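Ticket: Wrist view and the start-of-run check, basket and roll task
Project: Salline
Opened by: Rania Farah
Status: Open, waiting on Lachlan

Hi Lachlan! I've been working through the Divow setup rules on the basket bench and I got stuck on rule 4, the one that says the table has to be "clean and clear" before a run is logged. Clear is easy. Clean is where I'm going back and forth, because the wrist view picks up little specks on the white that I'd never notice standing at the bench. Do we fail a run for those? The sheet doesn't say, and I bet Rutherford reads it differently than we do.
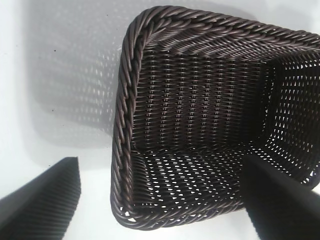
Wrist view, fingers on either side of the basket. Two dark specks on the white, one up near the shadow and one by the left fingertip.

What I've tried so far: I read the rule again (twice, okay, three times), then went through the old Darkden notes from May. They wiped the table every 22 runs and left it at that. I like having a number, but it doesn't help when a crumb drops on run 2. And with a bread roll in the task, crumbs are going to happen!

The other thing is the basket shadow. Light comes through the weave and makes rows of bright dots on the table, and a tired reviewer could easily mark those as dirt. I'd love a line in the rule saying shadow patterns don't count.

Then there's the overview camera, which is what the reviewers mostly look at. From there the tabletop looks fine to me, just a bit of uneven gray. So if we only check that one, everything passes and the rule isn't doing much.

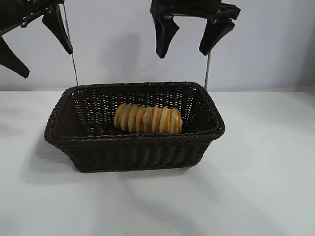 Reply from Lachlan Sutherland, 4:22

Good catch. I'd check both views, wrist first. Specks on the table get wiped and the run goes ahead, no fail. Anything inside the basket besides the roll is a fail. And yes, please write in the shadow bit. Can you draft it before we start the next 200?

Reply from Rania

On it! I'll put the new wording under rule 4 and leave this open until you've read it.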